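The robot that took over Grigoris's trolley

My first morning out with the delivery team at Salta, I got overtaken by a box. It was knee-high, it had six wheels and a little orange flag, and it went past me at the pace of someone who's late for a dentist. Grigoris Zervas, who has pushed post and lab samples round the site for 34 years, didn't even look up.

"That one's in a mood," he said. "Wait till it meets a bike."

Salta bought 3 of them from a firm called Idavance last December, and they do the dull runs now, the same streets between the same buildings, 7 trips a day each. Grigoris used to walk all of it. These days he and Banafsheh Ahmadpour share a desk with two screens on it, and when a robot gets stuck they steer it out or (more often, I'm told) put a coat on and go and fetch it.

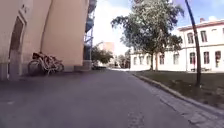
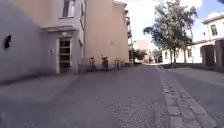 Bikes against the wall, asphalt down the middle: the delivery round at street level.

I asked Banafsheh whether she liked the new job better and she pulled a face. Her knees do, she said. She used to come home shattered and now she comes home fidgety, and she's taken up swimming to make up for it! What she misses is the chat. On the old round she'd know who'd had a baby and whose boiler had packed up, and a box with a flag doesn't bring back any of that.

Her manager, Védís Briem, was quite frank with me about it. There were five people on the round before and there are four now, one having retired and not been replaced. The other four got a pay rise and a training course, which Grigoris describes as "two days of somebody else's slides". He did pass, mind you, and he's now the one the younger staff ring when a kerb defeats the software.

I walked the last run of the day with him, behind the box, and he stopped to say hello at every single door. It added twenty minutes. Védís knows he does it, and she's put it on the rota as "route inspection".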